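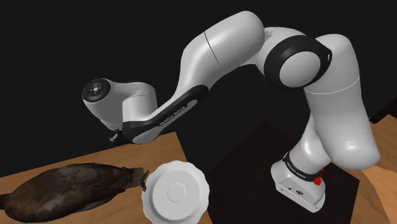 虚拟工位也要保养

Skovau 的 Soltik 工位没有地脚螺栓，也没有气源管路。它是一套仿真单元：一台 Franka Emika 机械臂，一张木纹桌面，桌上的物件按任务更换，有时是盘子，有时是鸟形摆件。维护它的是 Tsegereda Mamo，她以前在 Jular 调了几年真实的搬运线，换到这里以后，还留着开班先查零位的习惯。

零位检查每天做一遍。关节角归到参考姿态，读出法兰的坐标，与存档值比对，差值超过设定就停下来找原因。在车间里，这种偏差多半来自碰撞或者编码器；在仿真里，通常是有人改了模型文件，却没有同步底座的安装高度。Mamo 去年八月碰到过一次，底座比桌面低了17毫米，规划出来的轨迹看着都正常，到了抓取高度，指尖却总往桌面里扎。她先改了工具坐标，没有用，第二天才查到底座上。

工具坐标是第二项。夹爪换过型号或者外形以后，要重新填写质量、重心和指尖中心点。外形模型分两份，一份用来显示，一份用来算碰撞，后者简化得多。两份对不齐的时候，画面里手指已经贴住物件，求解器却认为还有间隙，或者反过来，物件还没碰到就被弹开。

接触参数最费时间。盘子边缘薄，摩擦系数给低了会从指间滑脱；圆的东西麻烦在接触面小，夹持力稍大，物件就转。Mamo 的做法是先把重力关掉，让手指合拢，看接触点落在哪里，再恢复重力，逐步减小步长。Soltik 目前的物理步长是800赫兹对应的时长，再往下减，计算时间不划算。

调完之后跑回归。固定一组初始位置，连续抓取100次，日志里记下每次的接触力和物件的姿态变化。夹爪合拢后要从手腕一侧近看，蛋形一类的物件尤其如此，远处的视角常常看不出两指受力是否对称。

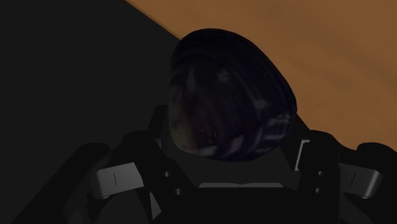 Yimer 不赞成把步长压得这么细，认为摩擦模型本身就粗，步长再小也只是把误差算得更精确，不如把时间花在实机上，多测几组滑动数据回来修正参数。Mamo 同意测数据，但没有改步长。两人后来商定，先测盘子边缘那一组，结果出来再谈。

日常保养里还有一件小事，是版本记录。模型、参数、控制程序各有各的编号，任何一处改动都要写明改了什么、谁改的、回归结果存在哪个目录。第283号记录只有一行，写的是碰撞模型指尖加长半毫米，后面附了回退办法。Mamo 要求回退办法必须试过才能写进去。

下一轮改动轮到灯光和材质。桌面纹理的分辨率会提高，阴影也要重做，这些不影响抓取计算，但视觉程序要跟着重新标定，标定板的模型已经放进目录，等控制程序的新版本合并后开始。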